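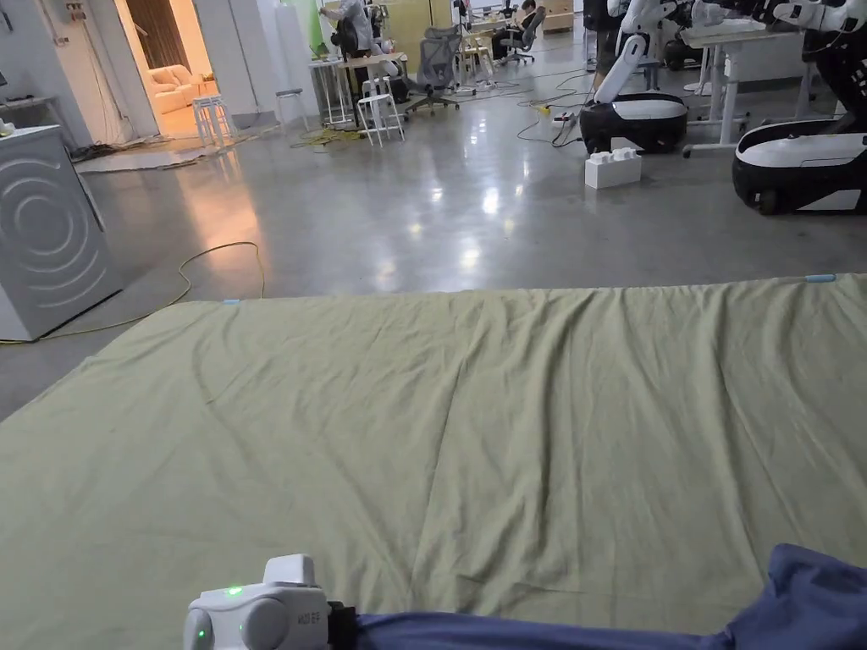
Solène Pruvost wrote that she had kept her share records in a spreadsheet for years, and that the first merger broke it. Her old shares became part cash and part new shares, the cost basis had to be split between them, and every formula below that row was wrong. She asked whether Valturov Ledger handles that without retyping the history. It does, and the steps are under Corporate actions further down this page.

Valturov Ledger
Portfolio records for people who hold individual shares

Overview

Valturov Ledger is a desktop program for keeping track of shares, funds and cash across more than one brokerage account. It records purchases, sales, dividends, fees, splits, mergers and spin-offs, and it works out the cost basis and gain for each lot. It does not place trades and does not connect to your broker. You enter transactions by hand or import a statement file.

The program is meant for private investors and small investment clubs. If you trade many times a day, Valturov Tralton is the better fit. It uses the same file format, so you can move from one to the other later.

What it records

Each purchase is stored as a separate lot with its own date, price, fee and currency. When you sell, you choose which lot the shares come from, or let the program use first in, first out. You can set average cost for funds and keep lot tracking for shares in the same file.

Dividends can be entered gross or net. Tax withheld abroad goes in its own field and shows up as a separate column in the annual report. Reinvested dividends create a new lot, including fractional shares.

Cash accounts are kept alongside the holdings, so a sale adds to the balance and a purchase takes from it. If you don't want this, turn off cash tracking under Settings, Accounts. It can be turned back on, but the program won't fill in the missing entries.

Prices

End-of-day prices are included for 17 exchanges. They arrive after the close and may be revised the next morning. There are no live quotes. For shares that are not covered, type in a price or load a file with a date column and a price column.

Exchange rates are updated once a day. You can override the rate on any single transaction, which is useful when your broker used a different one.

Corporate actions

Open the holding, choose Action, then Merger. Enter the closing date, the cash paid per share and the number of new shares received for each old one. Leave either field blank if the deal was all cash or all shares. The program shows the proposed split of the cost basis for each lot before anything is saved. You can edit the figures if the company's notice to shareholders says something different.

A bid that has been announced but not completed should not be entered as a merger. Use a note instead. Notes appear on the price chart at the date you give them and have no effect on the figures.

For a spin-off, enter the share of the basis that moves to the new company. The original purchase dates carry over to the new lots unless you change them. Tax rules on this differ between countries, and the program does not check them for you.

Sector view

Holdings can be grouped by sector, by country or by labels of your own. Supermarkets, department stores and online sellers are separate groups in the default list, and they can be merged into one if you prefer a single retail group. A company that fits in more than one group can be divided by percentage.

The weight report shows each group as a share of the whole portfolio on any two dates you pick. It uses the prices on those dates, so a group can grow without any purchase having been made.

Importing

Statements can be imported as CSV or OFX. The import screen shows the rows it could not read in a separate list, and nothing is added until you press Accept. Duplicate rows are marked by date, amount and quantity. Files from Vidal and Prasari can be opened directly, including their closed positions. Attachments in Prasari files are not carried over.

Requirements

Windows 7 or later, or macOS 10.11 or later
2 GB of memory
An internet connection for price updates only
Data is stored on your own computer in a single file, which can be protected with a password. We can't recover a lost password.

Price and license

Single user: $96 per year, including prices and updates
Investment club: see the club order form
Trial: full program, no price updates, no time limit on viewing your file

If you let the license lapse, the file still opens and reports can still be printed. New transactions can't be added until it is renewed.

Current version

Version 9, released 1 May 2018. Changes: separate field for foreign withholding tax, faster opening of large files, a fix for splits entered on the same day as a sale. Files from version 8 are converted when first opened, and a copy of the old file is left in the same folder.

Questions before ordering go to Ainhoa Palacios on the sales desk. For help with an import, write to support and attach the list of unread rows with the account numbers removed.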